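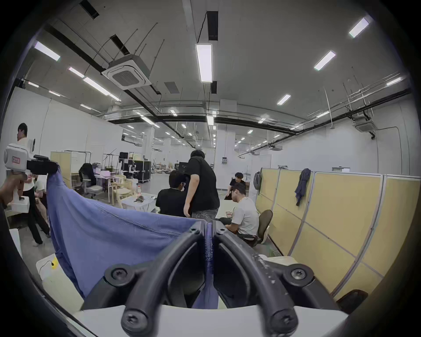
I have folded laundry for most of my adult life and I still learned something in March, when Drirnex opened up its Rarndale place for the afternoon and I finally got to go. My sister-in-law has been on me to visit for ages (she knows I have opinions about linen closets), and the folding room was the part I wanted to see. It's a busy room, with people standing and people sitting, a couple of them in white shirts and others in black, and a white table that I would happily take home. The piece I kept coming back to was a blue-violet knit with a ribbed seam running on the diagonal, held up by a corner and pulled taut into one wide sheet. Knits are my nemesis! A woven pillowcase does what you tell it. A knit stretches where you hold it and sulks everywhere else, and if the seam is sitting at a slant you know the whole thing is going to come out crooked unless you square it up first.

Anyway, let me back up, because getting there was half the adventure. Rarndale is not hard to find but the parking is. I circled the lot twice, gave up, and left the car by a tire shop down the hill. Admission was 5 dollars, which got me a paper wristband and a coffee ticket, and the coffee was fine. The afternoon session started at 2 and there were 80 spots on the sign-up sheet, all taken when I looked at it by the door. We went around in smaller groups, and mine was led by Jacinto Magaña, who talks fast and walks faster. I'd wear sneakers if you go.

The first stop was a sorting demo, and I'll be quick about that one. It was good, but I've sorted a lot of socks. Jacinto's method is by fabric first and color second, which is backward from how my mother did it, and I argued with him a little. He was nice about it. He says heavy things and light things in one load is what wears out your T-shirts, and I do have a drawer full of sad T-shirts, so fine, maybe.

Then came the folding, and the talk with Nazareno Bortolotti, who I could have listened to all day. His whole thing is that people start folding too soon. You pick the item up, you give it one shake, and you're already bringing the sleeves in while there's a twist in the body. What he wants you to do is hold two corners along the same edge, pull just until the slack is gone, and look at the seams. If they run straight, lay it down. If they don't, let go of one corner and find it again. I asked how hard to pull on a sweater and he said less than you want to, which got a laugh from the woman next to me, who had clearly ruined a few.

We all got a turn afterward. Mine was a knit throw, gray, with one edge longer than the other (or so I claimed), and it took me three tries before it would lie flat. The trick that helped me most was smoothing from the seam outward with the side of my hand. I always go from the outside in! I've been pushing the wrinkles into the middle for years and then wondering where they came from.

They also had a fitted sheet station, called Cident for reasons I didn't catch, and there was a line for it, so I watched over somebody's shoulder. Same corner-in-corner business you've seen before. I still ball mine up and close the door on it. I'm not proud.

The gift table on the way out was small. I bought a Desmet folding board for my nephew, who is moving into his first apartment and owns, as far as I know, one towel. There was also a pack of 50 cedar blocks that I picked up, put back, and picked up again. They're in my sweater drawer now and the whole bedroom smells like a hamster cage in the nicest way.

A few practical things if you're thinking about going. The folding room gets chatty, so stand near the front if your hearing is like mine. Bring a problem item from home, they encourage it, and a man in my group brought a baby blanket with a satin border that kept everyone busy for quite a while. The restroom is at the far end past the coffee, and there's a bench in that hallway if you need to sit. And eat lunch first, there was nothing but little packets of shortbread.

I got home before 6 and refolded the entire blanket shelf. My husband asked if I was upset about something. The brown afghan from my aunt is still giving me trouble, it has that loose crochet edge and it droops no matter which corners I pick, so if anybody has a way of dealing with those, leave me a comment.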